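3 研究材料与方法

3.1 研究对象的界定

本文讨论的“小件消耗品”，指单价低、用完即补、通常不登记入账的日常物品，包括纸巾、一次性杯、牙签、湿巾和小包装调味料。这类物品在家庭开支调查中往往并入“其他日用”一项，在餐饮业的成本核算中则多归入杂费。两种处理方法都使它们的实际用量难以追溯。已有研究多从生产端入手，以出厂量或零售额推算人均消费，对物品进入房间之后放在哪里、由谁取用、取用之后剩余部分如何处理，着墨不多。

本文关心的是后一个问题，具体说来是摆放方式与取用行为之间的关系。同样一包纸巾，放在抽屉里、放在桌面上、放在盘中或放在碗旁，对使用者而言含义并不相同。放在抽屉里的属于储备，取用之前需要先想到它；放在桌面上的属于公用，伸手即可；放在盘中的则带有“已经备好”的意味，在待客场合尤其如此。Nseir在早期的一份工作笔记中把这三种状态分别称为“存”“放”“供”，本文沿用这一分法，但对“供”的范围作了收窄，只包括物品下方另有承托器皿的情形。

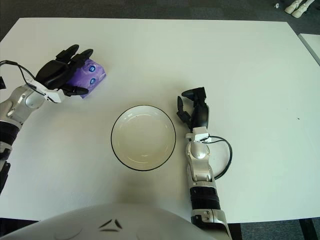

需要说明的是，“放”与“供”之间的界线在实际生活中并不总是清楚。一些受访家庭会在桌上长期留一只托盘，所有零碎物品都归拢其中，钥匙、药盒、纸巾混在一处。按照器皿承托的标准，这种情况应记为“供”，但从使用者的说法看，托盘的作用是收纳，与待客无关。我们在编码时为此另设“归拢”一类，凡承托器皿内同时存在两种以上用途不相干的物品，均记入此类，不参与后文对“供”的分析。

3.2 调查地点

田野调查在Flelthorpe与Skustden两地进行。Flelthorpe是一处以租住家庭为主的居住区，住户流动较快，户内家具多由房东提供，餐桌尺寸和样式比较接近。Skustden的住户以自有住房为主，居住年限较长，家中器皿的来源也更杂，有婚礼所得、长辈留下和历次添置的。选择两地，是希望在收入水平相差不大的前提下，观察居住稳定程度对摆放习惯的影响。

两地的零售条件也有差别。Flelthorpe步行范围内有Osier的一家门店，小包装纸品常年置于收银台前，居民多为零买。Skustden没有同类门店，居民通常驾车到较远的卖场成提购买。成提购买意味着家中必须有存放之处，“存”的比例因此可能偏高。这一因素无法在抽样阶段消除，我们在第4节的比较中将购买方式单列为一个变量。

调查期间，两地均未发生影响日用品供应的事件。Skustden的入户工作于9月完成，Flelthorpe稍晚。最后一批访谈记录于2022年10月2日归档，此后收到的补充材料未纳入分析。

3.3 入户观察与访谈

入户观察按统一的提纲进行。观察员进入住户后先征得同意，记录餐桌、茶几和厨房台面上小件消耗品的种类与位置，再进行访谈，每户访谈时长不超过90分钟。先记录后访谈的次序是预调查之后确定的。预调查中曾先谈后看，结果有住户在谈话间隙起身收拾桌面，把纸巾收进抽屉，或者给杯子换上杯垫，记录下来的已经是整理之后的样子。

访谈提纲由9个问题组成，前半部分询问物品的购买、补充和存放，后半部分询问待客时的做法。待客部分不直接问“您是否会把纸巾放在盘子里”，而是请受访者回忆最近一次有人来家里吃饭的经过，从准备开始讲起，由访谈员在适当的时候追问器皿和位置。直接提问容易得到符合礼数的回答，与实际做法有出入。

全部访谈由Ayman Awad主持整理，转写稿由两名编码员分别编码，意见不一致的段落集中讨论后定稿。讨论中争议最多的是“顺手”一词。受访者常说某物放在那里是因为顺手，但有的指离自己近，有的指离客人近，有的只表示没有特别考虑。我们最终将“顺手”视为无效理由，除非受访者在追问下说明了顺谁的手。

3.4 器皿的分类

承托器皿按深浅和透明与否两项特征分类。深浅以能否在器皿边缘以下放置一包普通纸巾为准，能放入者为碗，不能者为盘。透明与否以能否隔着器皿看见桌面为准，磨砂和有色玻璃归入不透明一类。两项特征交叉得到四种组合，实际调查中深而透明者很少，多为盛水果的玻璃碗。

在四种组合中，浅而透明的盘与“供”的对应关系最为稳定。受访者对这类盘子的描述也较为一致，多提到“干净”“不占地方”“看得见桌子”。一位Skustden的受访者说，用瓷盘放纸巾像是在上菜，用玻璃盘就只是垫一下。这句话后来被多次引入编码讨论，它提示透明器皿减弱了盛放的正式程度，却保留了承托本身所表示的用心。 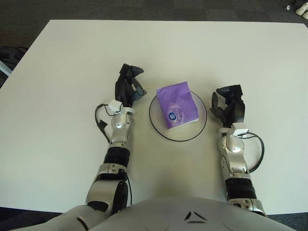
图1 置于透明圆盘上的紫色软包装纸巾。盘有黑色细边，透过盘面可见白色桌面。

按照上述标准，图1的摆法应记为“供”，器皿为浅而透明的盘。若同一包纸巾直接置于桌面，即使近旁另有碗盘，也只记为“放”。编码时不考虑物品与器皿之间的距离，只考虑是否有承托关系。曾有意见主张增加“邻近”一类，用于纸巾紧靠碗边的情形，但试编码后发现两名编码员对“紧靠”的判断差异过大，该类别未被采用。

包装的朝向亦未列入编码。预调查时曾尝试记录商标一面是否朝向座位，希望由此判断摆放者是否有意展示品牌，但多数受访者对此没有记忆，事后给出的解释也前后不一。软包装在取用后会塌陷、转动，观察时的朝向未必是最初摆放时的朝向，据此推断意图并不可靠。

3.5 与既有分类的关系

本文的分类与Vukčević分类表有部分重合。该表用于描述餐饮场所的台面陈设，将物品分为固定件、随餐件和应求件，分别对应始终在桌上、随菜品送上和客人要求后才提供三种情况。家庭环境中没有服务员与客人的固定分工，应求件与“存”之间只能作大致的对应。例如主人在客人开口之前就去抽屉里取来纸巾，按该表不属于应求件，按本文标准仍是“存”，因为取用之前它处于储备状态。

另一处差别在于时间。餐饮场所的陈设在翻台时恢复原状，每次观察可以视为相互独立。家庭桌面没有这样的节点，今天留在盘里的纸巾可能是上周待客时放下的，此后一直未动。为减少这一影响，观察员在发现“供”的情形时须追问放置的时间，超过一周者另作标记。第4节的主要结果同时报告了包含与剔除这部分样本的两种计算，两者方向一致。

3.6 方法上的局限

入户观察须事先约定，住户有时间提前整理，这一点无法避免。访谈中有受访者主动提到“知道你们要来，收了一下”，此类记录予以保留，并在编码表中注明。整理的方向本身具有参考价值：被收起的多是用过一半的纸包和散放的小袋调味料，很少有人把已经放在盘中的东西收走。

其次，两地住户的家庭规模不同。Flelthorpe的单人住户较多，待客次数少，部分受访者需要回忆很久以前的一次聚餐，细节难免模糊。对于受访者自己表示记不清的内容，我们一律按缺失处理，不以同类住户的情况填补。

最后，本文只考察物品在桌面和台面上的位置，未涉及卧室、浴室和车内。纸巾在这些地方的用量可能并不低于餐桌，但取用多为个人行为，与待客关系较弱，需要另行设计调查。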